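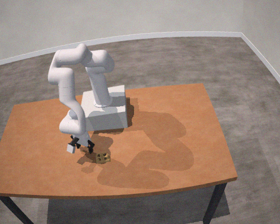

*Gripper open, block on the table, arm on its pedestal in the simulator.*

I spent most of September teaching a simulated arm to pick up one small block. I do it by remote control. I hold a controller, move my hand, and the arm on the screen moves its gripper to match. Every run gets saved, and later a policy is trained on the saved runs. The project is called Prata, and the training part is a set of scripts I call Gananix. Neither one is ready to share.

The first batch was 31 demos, all recorded in one evening, and I threw out most of them. I was moving too fast on the way down. The log only keeps a few samples per second at my settings, so a quick drop came out as a jump from high to low with very little in between. The policy trained on that batch did the same jump and landed beside the block.

For the second batch I changed how I drive:

- Stop over the block before going down.
- Keep the wrist angle fixed once the descent starts.
- Close the fingers only after the hand has stopped.
- If the grasp is bad, delete the run and start over. No fixing it halfway.

I'm not sure the last one is right. Thierry Coste, who I used to work with at Clultel, thinks I should keep some of the recoveries so the policy sees what to do after a miss. He has recorded a lot more of this than I have. I'm going to save them in a separate folder and train with and without.

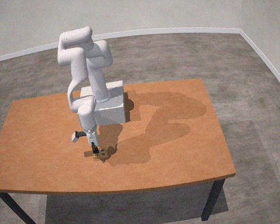

*Down at the block, fingertips against its side.*

The last inch or so is the hard part. On a flat screen I can't judge depth well, and I used the arm's shadow on the table more than I expected to. When I turned shadows off to get a better frame rate, my misses went up right away, so they're back on.

The other problem was my own habits. I always came in from the same side. I noticed it when I plotted the paths on top of each other and got one thick line. Now the script moves the block to a new spot before each run and also changes the starting pose of the arm.

I have 631 usable runs now. Training takes 4 hours on the old desktop. Next I want to try two blocks, and I still need to fix the bug where the controller loses its zero after a long pause.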